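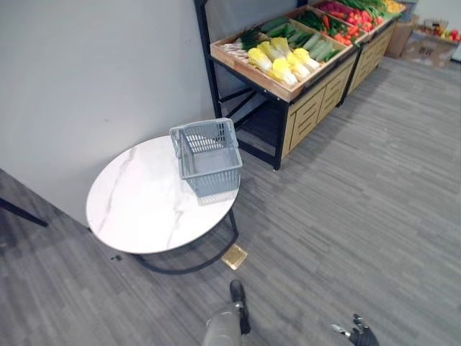 I gave up my car in February, and the thing I wasn't ready for was how much it would change the way I buy food. I used to do one giant shop every other week and come home with enough cereal to ride out a blizzard. Now I go most days, on foot, with whatever I can carry up 57 stairs. (Yes, I know the number. You would too.)

My regular stop is Parsons, a small grocery at the bottom of my hill in Jillolholm. It's a 3-minute walk down and a good deal longer back up! The first week I bought like I still had a trunk. Two melons, a sack of potatoes, a gallon of milk. I had to sit on a wall halfway home and eat a banana just to lighten the load.

Joanne Goodall, who lives downstairs and hasn't driven in years, took pity on me. Her rule is that she decides on supper while she's standing in the store, and she buys supper and breakfast and then leaves. I thought that sounded bleak. Then I tried it, and I found myself eating things I'd skipped right past for years, like fennel, and those knobbly little pears that are only good for a day or so.

My grocery bill went up at first, I'll admit. All those small trips, all those nice cheeses by the register. But I was throwing out so much less. I used to find cucumbers at the back of the fridge that had turned to soup, and I haven't met one of those since spring.

I've gotten chatty, too. Ulises Retamal at the register knows I can't cook rice, and he's been coaching me through it a step at a time while he rings me up. Last night's was the first batch I didn't have to scrape off the pan. I'm going back down this afternoon to tell him, and to get onions.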